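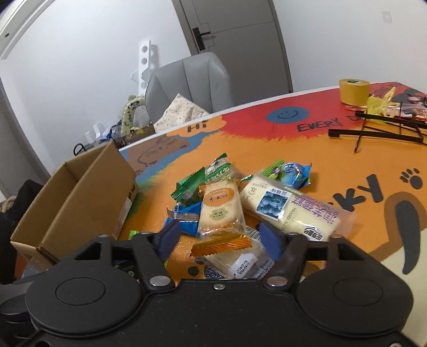 Fledham, 17 January 2018

The Fledham grip fault was a failure of the two-jaw grippers used to pick wrapped snacks at the Bajwa packing site in Fledham. The jaws closed on one end of a wrapper and lifted the film while the pastry slid out of line, and the controller still logged a good pick. Of 1000 test picks, 70 were logged as good with nothing in the jaws.

Gendix, which serviced the grippers, traced the fault to worn finger pads and a force limit set too low after a software update. Clear film was worse than foil - 33 of the first 50 bad picks involved it. One operator pinched a finger while freeing a stuck wrapper with the power on.

Mikano, the maker, issued new pads in March and added a jaw-width check after each close. The site now requires a power lockout before any hand enters the jaw area.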